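Serving tray

A serving tray is a flat carrier with a raised edge, used for taking crockery and food from one place to another. I've been writing up household things for the Resemby pages since January, and trays are the entry I kept putting off, mostly because I like them too much (I own far more than I have cupboards for).

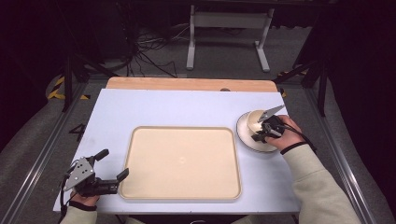
The rim is what makes a tray a tray. Take it away and you've got a board, and a board will happily let your teaspoons go over the side. Some rims are tall and straight like a little fence, while others are raised and softly rounded at the corners, as on the big cream one with the cup and saucer standing next to it. I find rounded corners so much easier to wipe! Crumbs get stuck in square ones and stay there till you go in with a fingernail.

Sizes are a muddle. My longest is 60 cm and it won't go through the kitchen door sideways with my elbows out, so it lives on top of the fridge and comes down for birthdays.

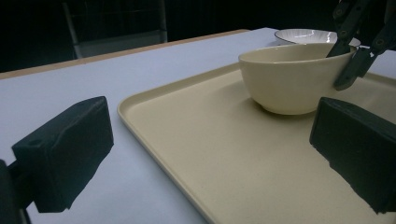 Handles are another matter of taste. Cut-out ones are comfy but they let spills through, and stuck-on ones work loose in the end. Sánziana Pîrvu, who used to run the tea room at Greltport, wouldn't have handles at all and carried everything from underneath, one palm flat, the way waiters do. I tried it with 5 soup bowls one Friday and I won't be trying it again.

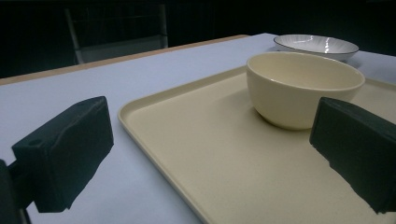
Loading and laying out

Heavy things go in the middle, or a bit nearer to your body if the tray is a long one. Deep bowls travel better than shallow ones, which slop at the slightest wobble, so I tend to set the shallow ones down on the table first and fill them there. A speckled, matt surface hides scratches nicely, and I've always thought it grips a bit better than a shiny one too, though I've never tested that properly.
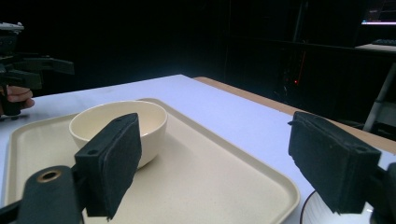

Cream bowl on a beige tray with a raised rim.

See also: Tea trolley; Saucer; Butler's tray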